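About Clerkar

Hi, I'm Nayeli! I started Clerkar with Arnulfo Tamayo after the two of us spent 19 months fixing other people's robot cells and grumbling about how hard they were to set up. We figured a small shop should be able to rent an arm, put it on a bench and have it handling little parts by lunch, so that's what we sell.

Our bench kit is called Plakside. You get one arm with a gripper, a work mat, and a day of training with Cristian (he's patient, I promise).

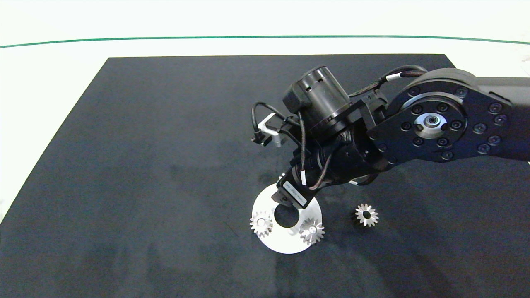 Small metal parts are still our favorite jobs. Gears, washers, spacers, all that fiddly stuff! Mail us a handful and we'll try them on our own bench before you pay a cent. If the kit isn't a good fit, Cristian will tell you so.

Rental runs $300 a week with a 2 week minimum. We're in Prarnstead, and the door's open until 5 if you want to come play with one.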